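Keeping produce out where I can see it

4 min read

I threw out a cucumber last week that had turned to liquid in its bag. Before that it was half a bunch of cilantro, and before that a bag of green beans I had bought on purpose for a dinner I then didn't make. All of it came out of the same drawer at the bottom of the refrigerator.

So since December I have been keeping as much of our fruit and vegetables as I can in baskets on the table. I wrote down what I spent on produce last year and it came to $1392 for two people, which bothered me more than I expected. I can't say how much of that ended up in the trash. Enough that I wanted to try something.

The rule I started with was simple. Anything that doesn't need the cold stays out. Anything that needs the cold comes out in the morning on the day it's going to be cooked, and goes in the basket with everything else. If it's in the basket, it's getting eaten.

I have used two kinds of basket for this, a wire one and a wicker one.
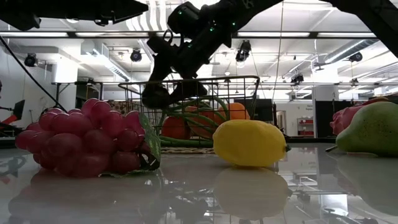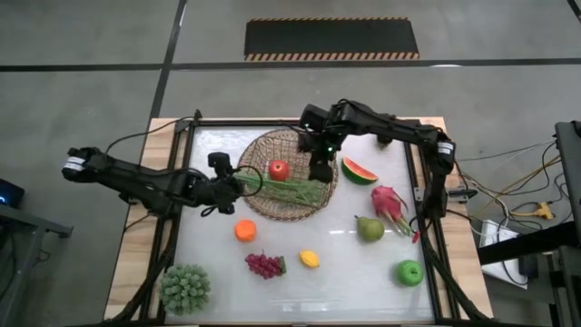

I bought my own wire basket at Zerouali, the housewares place near the bus station, and the wicker one came from my aunt's kitchen when she moved. They do different jobs. Wire is better for anything heavy or anything that might leak, and I can rinse it in the sink. Long vegetables are the trouble with it. Green beans loop over and around the fruit the way they do in the wire basket here, and then you have to untangle them to get at whatever is underneath. A shallow round wicker one lets you lay a green bundle straight across with an apple behind it, and you can see both at once.

The wicker has its own problems. Crumbs and onion skin get into the weave and stay there. I take mine outside and knock it against the step, then go over it with a dry paintbrush. Don't soak it. My friend Samah Helmy soaked hers and it dried crooked, and now it rocks.

Some things I leave out of the baskets altogether. Grapes get crushed if anything sits on them, so they go straight on the table, or on a plate if I've washed them. Lemons are fine anywhere. Pears I keep apart from the apples because they were going soft too quickly when they were together, and I check them at the stem end with my thumb. If it gives, we eat it that day.

I put a mat under the wire basket after I found scratches on the table. A folded dish towel worked just as well for the first month – I only changed it because it kept getting borrowed to dry dishes.

The other thing that changed is how I shop. I used to go once a week and fill the cart. Now I go every 3 days or so and buy what fits. When the baskets are full I stop. Hicham Lahlou at the market weighs out 400 grams of beans for me without asking, and that makes one dinner with a little left for lunch.

We still lose some food. A mango went bad in February, under the onions, and I have no excuse for that one since I walk past it every day. But the drawer is down to carrots, lettuce and a piece of ginger, and I can see the bottom of it when I open it.

Next I want to find a better place for potatoes. They are in a paper bag under the sink right now and two of them have sprouted.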